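Music Composition, Unit 3 handout: writing to a brief
Read before the workshop. Bring a pencil, manuscript paper, headphones if you have them.

What we covered last time, quickly. Motif = short idea, a few notes, has a shape you can sing. Theme = longer, usually built out of the motif. Most of you wrote themes and called them motifs. Go back and find the three or four notes that matter, circle them.

Homework was the eight-bar melody over a drone. Still missing a lot of these. Hand in by the end of the workshop please, handwritten is fine.

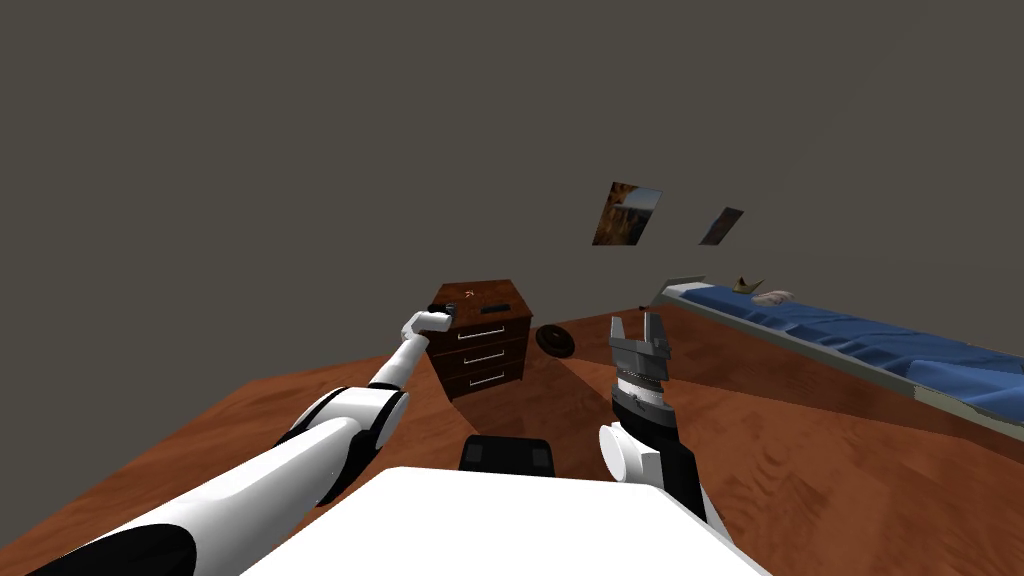

Pivholm, 3rd August

Today: the brief. A brief is whatever the person asking for the music tells you. Can be one line ("something for a night journey, two minutes") or four pages. Either way you pull the same things out of it first:

Length. Who plays it. Where it will be heard. Mood words. Anything banned.

Write these at the top of the page before a single note. People skip this and then find they have a five minute piece for a two minute slot.

Length and tempo. Easy sum, do it every time. At 60 beats per minute one beat is one second, so a 4/4 bar lasts four seconds. Two minutes = 30 bars. Double the speed, double the bars. Check your ending lands where you want it, then leave a couple of seconds for the last chord to ring. Don't forget pauses and rits, they eat time.

Mood words. "Sad" is no use on its own. Ask what kind. Slow and low? Thin and high? Something cheerful that keeps falling back to the same note? Turn each mood word into a musical decision: register, mode, rhythm, texture, dynamics. For example

lonely: one line, wide gaps, long rests
restless: short notes, off the beat, bass never settles
grand: slow harmony, octaves, brass or full piano
frozen: held notes, no vibrato, high strings or glockenspeil

These are starting points, do the opposite if you can make it work. 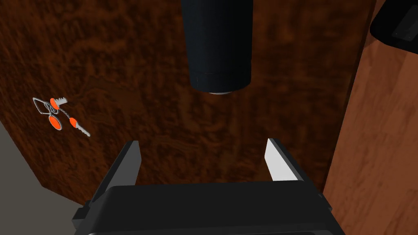 Also think about which mood comes first. Listeners take the opening as normal and hear everything after it as a change. If you open loud, loud is home. If you open with a single clarinet, then even a small crescendo feels like an event. Try your opening at two different dynamics and see which one gives you somewhere to go.

Modes, short reminder. Dorian: minor with a raised sixth, D to D on the white notes. Lydian: major with a raised fourth, F to F. Phrygian: minor with a flat second, E to E. Lydian gets used a lot for wonder and floating, Phrygian for threat. Whole tone scale has no pull to a home note at all, so use it in small amounts or the piece drifts.

Class example: Zamora, the set piece in your pack. 47 bars, string quartet. Mark up your copy as follows. Bars 1 to 12, cello motif alone then with viola. Bars 13 to 30, same motif upside down (inversion) in first violin. Bars 31 to 40, motif in long notes (augmentation). Last seven bars, only the rhythm is left, all pizzicato. So basically one idea the whole way through. Compare with Peltano, which has four separate tunes and in my view runs out of steam by the third.

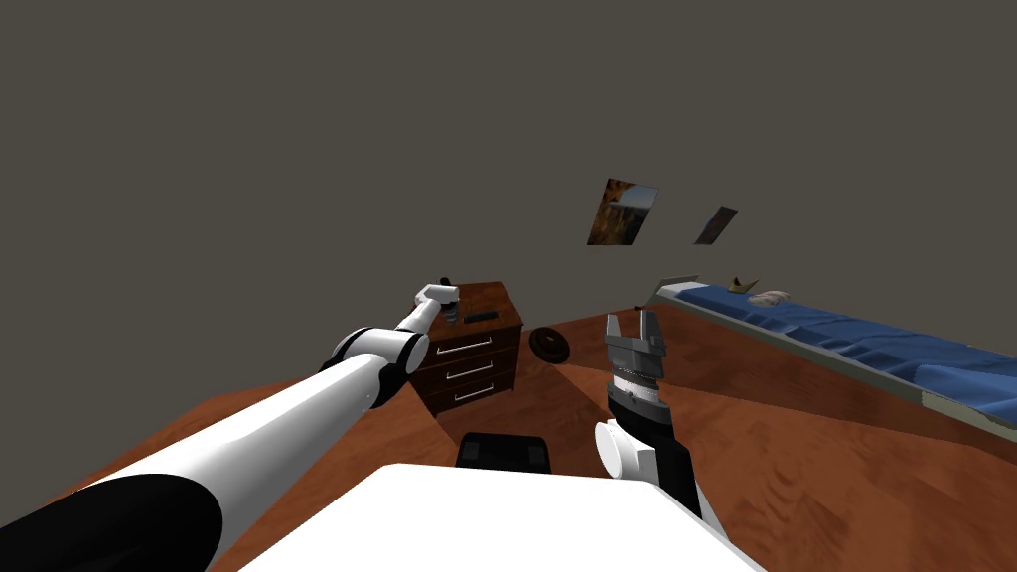 Texture next. Two lines moving together in the same rhythm is homophonic, two independent lines is polyphonic, and a tune over chords is what most of you write without thinking. Pick on purpose. Good way to plan it is to draw the lines as shapes before you write pitches. Take the two robot arms in the bedroom picture: one comes in low on the left and climbs on a long slant toward the dresser, the other goes straight up on the right. Give the slant to a cello, stepwise, slow rise over eight bars. Give the upright to a horn or a trumpet, one leap of an octave and hold. Now you have two parts that can't be confused with each other, and you haven't chosen a key yet.

Workshop task, in pairs. Title is Irkik. 60 to 90 seconds, any two instruments you can play between you. Must have: one motif, at least two developments of it (inversion, augmentation, retrograde, sequence, fragmentation), one clear change of texture. Must not have: a fade out. Write a propper ending.

Marks: motif and development 20, texture 10, answering the brief 10, notation 10. Lose marks for missing dynamics, missing tempo, no instrument names. Every score needs a clef on every line, yes really.

For December: full portfolio, two pieces plus a one page commentary on each. Commentary says what you decided and why. Do not retell the piece bar by bar.

Listening before next session: any two quartet movements, one slow one fast. Note down where the texture changes and what sets it off. Half a page.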